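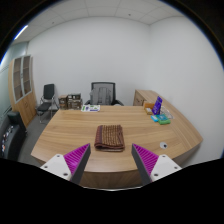
Sevbridge Manga and Anime Club

How to Catch Up on a Long Manga After a Hiatus

Updated Thu 27 April by Natália Vondráček

Zasham comes back next month and stands at 1046 chapters. A lot of members stopped reading somewhere before the break and have asked where to pick it up again. These steps use Zasham for the details, but they work for any long weekly series.

Find your real stopping point

Most people remember a big fight and not the chapter number. Start with the volume list on the club shelf sheet, which has a one-line note for each volume. Pick the last note you clearly remember, then go back one full volume from there. Read that volume at normal speed. If everything in it is familiar, move forward one and try again.

Anime viewers should be careful here. The Zasham anime stops near chapter 700, but it moves two of the harbor chapters to the end of the season and drops the tax collector completely. He comes back later in the manga and has a lot to say. Start at chapter 688 if you only watched the show.

Write down the chapter number once you have it. Put it in your phone or on the bookmark.
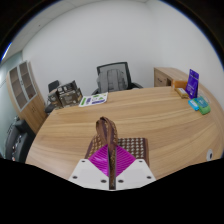

Decide what to skip

You can skip the color specials, the four-panel extras and the recap chapters. The recaps all have "Record" in the title. Do not skip the Nanholm arc, even though it is slow and the main cast is missing for most of it. The new chapters follow directly from it.

The side story volume is optional. It was drawn by an assistant and the names are spelled differently in places - Nanholm is "Nanhelm" all the way through. It is the same town.

Set a reading pace

A weekly chapter takes most of us five or six minutes. Some 200 chapters is a comfortable month if you read a little every evening. Larger blocks are fine on weekends, but the battle chapters blur together after a while, so stop at the end of a volume and not in the middle of one.

Try this to start:

Weeknights: five chapters
Saturday: one or two full volumes
Sunday: nothing, or reread anything that confused you

If you fall behind, move the finish date. Skipping ahead in the Nanholm arc will cost you more time later when you have to look up who everyone is.

Get the volumes

The club shelf has volumes 1 to 61, with 14 and 37 missing. Loans are for 30 days and you can take four at a time. Sign the sheet inside the cabinet door when you take them and again when you bring them back.

Hubáček on the main street carries the newer volumes and will order older ones. Ask for the second printing if you have a choice. The first printing of volume 52 has two pages in the wrong order,

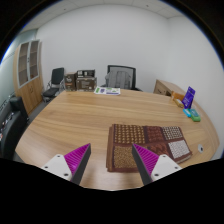
and the mistake falls right in the middle of the bridge conversation, where it is easy to miss. If you already own that one, read the page with the lantern before the page with the dog.

Avoid spoilers while you read

Mute the title and the main character names on whatever apps you use. Add the common misspellings too. In the club chat, keep to the thread for your own volume range and leave the "Current" thread closed until you reach the last chapter. Comments under official chapters are not filtered, so close the page after the final panel.

When you are caught up, send Natália your name and she will add you to the weekly chapter list.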